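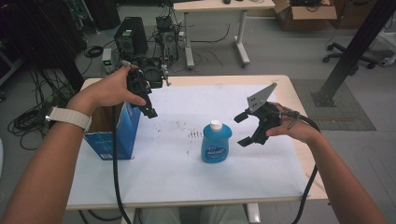
Home | Issues | Authors | Search

Print this article | E-mail this article

4. The table, the sheet and the box

Packing research has a habit of beginning once the item is already in the air. The bottle leaves the table, the bottle enters the box, and whatever went on before that gets a line in the methods section, usually the shortest one. We had planned to do the same. Then Koubek sat down with the notes from the April sessions and found that most of the remarks in the margins concerned the tabletop, and that several of them were rude.

We therefore treat the layout as a subject in its own right. Each trial began with an item and an open carton set out on a large sheet of white paper. The paper went in at the suggestion of our colleagues at Minier, who had tired of hearing us argue over where the table ended and the workspace began. It gives a plain ground for the item and covers a wood surface whose grain some packers had started using as a ruler. It also collects specks, and by the end of a session any sheet looks as if someone has been eating toast over it. We replaced sheets when they tore and otherwise let them be.

Figure 6 shows one such layout. A blue plastic bottle stands upright near the middle of the sheet, its white cap on, and the blue carton sits open off to the left. The match in color was the source of a small dispute between the authors. Tichý held that an item and a carton in the same family of blues would slow people down, as they would need a moment to tell one from the other. Koubek held that people can tell a bottle from a box. The results in Section 5 are kinder to Koubek than Tichý would like, and she has asked us to note that the sample was small.

Figure 6. Bottle and open carton on the paper sheet.

The gap between item and carton matters more than we expected. When the carton stood close to the bottle, packers tended to nudge it away before doing anything else, then complain that it was too far off. With a wider gap they left the carton alone and moved the bottle in one go. We coded a nudge as any shift of the carton before the item was lifted. Of 246 trials, 36 contained a nudge, and most of those came from the narrow layouts.

Open flaps were the other nuisance. The cartons came from Udov and had been folded and unfolded often enough to form opinions of their own. A flap that leaned inward turned a simple drop into a negotiation. Our first remedy was to crease every flap outward by hand before each trial, a task that fell to whoever had arrived last. Our second was to retire any carton that would not stay open, and 14 went this way. Their service is not otherwise recorded.

Bottles with a narrow foot tipped over more often on the paper than on bare wood. We put this down to ripples in the sheet, although pressing it flat helped less than it should have. The Tranditz protocol calls for taping all four corners. We taped them, and the ripples moved to the middle. Readers who wish to repeat the work may prefer a heavier paper, or a lower opinion of flatness.

Previous section | Contents | Next section

Contact the editors | Copyright 9/4/20, the authors | Back to top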